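# About Moriarty Hall

Moriarty Hall is a small live music venue with 319 standing places and a bar on the ground floor. 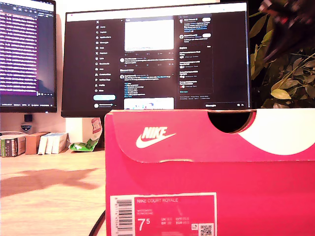 We opened in the old Priseo cinema after it had stood closed for years. The balcony was past saving, but we kept the sloping floor, so most people get a clear view of the stage.

Last year we put on 142 shows. Most were touring bands, and the rest were comedy, folk nights and the Cellunar festival, which we host every August. Local acts can apply for a support slot through the bookings page.

Doors are usually at 7pm and music finishes by 11pm. Under-16s need an adult with them. Seated shows hold 120, and wheelchair spaces can be booked by phone.

The rehearsal room upstairs, Cellum, is hired out by the hour. Drum kit and PA are included, but please bring your own cymbals.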